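FOR IMMEDIATE RELEASE
Wednesday, August 6, 2025

Sundell puts out its house rules for tabletop robots, free for anyone to copy

Hi, I'm Llinos Cadwaladr, and I look after safe practice at Sundell. My colleagues in communications offered to write this release for me and I said no thanks, I'd like a go at it myself (they have been very gracious about this). So if it reads more like a letter than an announcement, you know who to blame.

The news is that today we're publishing the Gornon Guide, our written practice for running small robot arms on ordinary tables with ordinary household things. It's 17 pages long, it costs nothing, and you can copy it, cut it up, translate it or tape pieces of it to your wall. We'd love it if you did!

Some background. Sundell has been teaching robot arms to do kitchen and office chores for a while now, scooping and pouring and setting things down where they belong. Big industrial arms come with a long tradition of fences, light curtains and formal standards, and we follow the ones that apply to us. But when I went looking for something short and practical that a new operator could read over lunch, covering glassware and spoons and where to put your coffee, I came up empty. We had our own habits, of course. They lived in people's heads, on sticky notes, and in one very long email from last October that everybody claimed to have read.

So Fatemeh Sharifi and I sat down and started writing them out. Fatemeh runs our daily table sessions and has a much better feel than I do for what people will really follow at four in the afternoon. I would draft a rule, she would take it to the tables, and it would come back half as long. The first draft had 60 rules. I was proud of every one of them and I miss quite a few.

What's in it

The guide is split into 6 sections: the table, the objects, the arm, the person, stopping, and writing things down. I won't go through the lot, but here are some of the parts we argued over the most.

Clear the table before you set it. Everything comes off, the surface gets wiped, and then only the things the task calls for go back on. Phones, pens and badges live on a shelf. Your own drink does too, and this gets interesting on days when the task itself has a mug in it. The guide says task mugs stay task mugs. You don't drink from one, ever, and it doesn't go back to the break room when the session ends.

Check glass with your hands and your eyes. Clear glass is hard to see on a white table, for people and for cameras. We ask operators to pick up each glass item before the session, look along the rim for chips, and put it down where the plan says it goes. A chipped piece is retired that day. We had a long back-and-forth over whether glass should be allowed at all, and we came down in favor, with closing force kept low and eye protection on for anyone at the table.

Hands stay out while the arm is live. I know, everybody says this. What we added is a spoken routine. The person at the table says "going in," the person at the controls pauses the arm and says "paused," and only then does a hand cross the line. Same thing coming out. People feel silly doing it for a day or two and then it's just how they talk.

Mind the cable. Any cable on the arm needs enough slack for the full reach of the task, and somebody has to move the arm slowly through that reach and watch the cable the whole way before the first run of the day. Fatemeh insisted this one go on page one, and she won.

Loose food counts as an object. Beans, rice, cereal, whatever you're scooping, it gets away from you. Spills on the floor are swept up right away with the arm paused. Crumbs on the table are cleared between runs if they sit where something has to be picked up or put down, and otherwise they can wait for the end-of-session wipe. My draft said to clear every crumb every time. That lasted one morning.

Write down the boring stuff. Each session gets a short log: who was there, what was on the table, anything that was dropped or bumped, anything that felt off. A dropped spoon goes in the log. We would much prefer to read a dull entry than miss a pattern.
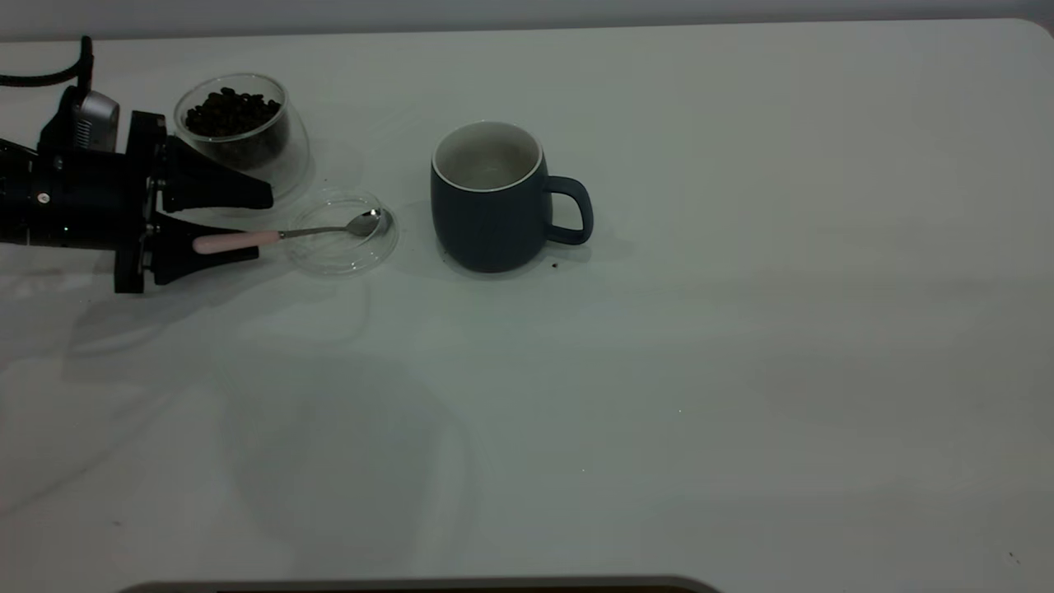 A coffee setup at Sundell, with the gripper open beside the spoon. Photo: Sundell

Who has tried it

We didn't want to publish something only we had used, so two other teams ran drafts of the guide in their own spaces this spring. Flallerano works with arms in a teaching kitchen, and their notes made the section on objects a lot better, especially on which items should be kept in pairs so that a broken one doesn't stall the day. Ingvarsson builds training benches and pushed us hard on stopping. Thanks to them, the guide now asks that every person in the room press the stop button once at the start of each session, including visitors. I was skeptical about the visitors. I've since come around, and it happens to be a nice way to say hello.

Between the three of us, we logged more than 700 sessions using the drafts. I want to be careful here and say that this is practice, written by people who do the work, and it doesn't replace a proper risk assessment or any law or standard that covers your site. Please do those first. The guide is for the part of the day that comes after.

"I wanted rules I could say out loud to somebody on their first morning," Fatemeh told me when I asked her for a quote. "If I had to go and find the page, we rewrote it."

How to get it

The Gornon Guide is available starting today from the Sundell website, as a printable document and as a plain text file you can edit. There's a one-page wall version too. We plan to revise it once a year, and comments are open to everybody. If you think a rule is wrong, tell us what you do in its place and how it's been going. Photos of your own wall version are very welcome.

Reporters and anyone else who'd like to see a session can write to the Sundell press desk and ask for me or for Fatemeh. Bring closed-toe shoes, and be ready to press the button.

About Sundell

Sundell develops and tests robot arms for everyday tasks in homes, kitchens and small workplaces.

Media contact: Llinos Cadwaladr, Sundell press desk

###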